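The Winter I Stopped Buying Clothes

It started with a sweater. A green one, wool blend, forty percent off at the outlet in Olmont, and I had it halfway onto the checkout counter when I remembered I owned it. Same sweater! Same green! I'd bought it the November before, worn it twice, and stuffed it behind the suitcases on the top shelf of my closet, where it was presumably still waiting for me.

I put it back and went to sit in my car for a while.

I am not a shopaholic, or I've never thought of myself as one. I don't have secret credit cards. What I have is a lunch break, and an office in Trillcombe two doors down from a street full of shops, and a habit of wandering. When I went home and added up the last year from my bank statements (on the back of an envelope, with a glass of wine), I'd spent over $1000 on clothes, and I could picture maybe half of them.

So I told my friend Lise Perron I was going to quit until spring. Lise laughed at me, which I deserved, and then she said she'd do it too, which I hadn't planned on. We shook on it over pancakes. Nothing new and nothing secondhand either, because we both know what I'm like in a thrift store. Socks and underwear were allowed. Shoes only if the old ones had an actual hole.

The first few weeks were awful in a very boring way. I had no idea what to do with my lunch hour. I ate my sandwich in 3 minutes flat and then stood on the sidewalk like a dog somebody had tied up outside the bank. I unsubscribed from all the store emails, and then I missed them, if you can believe that. My inbox had gone so quiet!

Lise, of course, was fine. Lise took up swimming.

What saved me was a button. It came off my good gray coat on the bus, and in any other year I'd have taken that as a sign from above that I needed a new coat. Instead I carried it around in my pocket until a woman at work, Valbona Kneževič, noticed me holding the thing shut with my hand and asked if I was planning to do that until April. She had needle and thread in her desk drawer. She showed me how to wind the thread around under the button so it stands up a little, and it took her less time than it takes me to find my keys.

I was hooked. I went from buttons to hems, and from hems to the sad elbow of a cardigan I'd written off years ago. Valbona sent me to a mending night that Mimoza Halilović runs above the hardware store, 20 of us around two long tables with one decent lamp and a lot of opinions. Mimoza thinks most people wash their clothes to death. "You wore it to sit in a chair," she told me, holding up my jeans. "What did the chair do to you?" I wash half as often now and I have yet to lose a friend over it.

She also got me to pull everything I owned out of the closet and look at it. I'd been avoiding that. It took a whole rainy afternoon, with the bed as my sorting station, and I kept stopping to try things on and then having to fold them all over again. I am a terrible folder. My mother could do a fitted sheet in midair, and I can barely get a sleeve to lie flat.

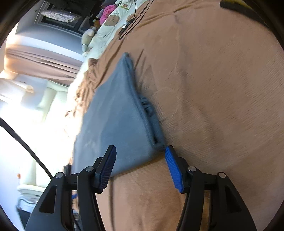
Folded, more or less. The blue-grey one on the brown bedspread.

I kept more than I expected to. A pair of corduroys I'd forgotten turned out to be my favorite pants, and I wore them so much that winter that my brother-in-law, Dušan, asked if I was all right. Three bags went to my niece's school for the costume closet. The green sweater stayed. I've worn it so many times since that the cuffs are going, and I've darned one of them in orange, which was the only yarn I had in the house.

Did I cheat? Yes, once. There was a scarf at the holiday market in Gosov and I'm not going to go into it. I confessed to Lise that same night and she made me buy the pancakes.

Spring came and we were both free to shop again, and I did go back to the outlet. I walked the whole place, touched a lot of sleeves, and checked a lot of seams (I'm a seam snob now, it's insufferable). I bought a raincoat, because mine leaked, and drove home. My lunch hours are mostly for walking these days, down to the river and back if the weather's decent. Lise still swims. She wants me to come with her, and I've told her I would, but I'd need a bathing suit.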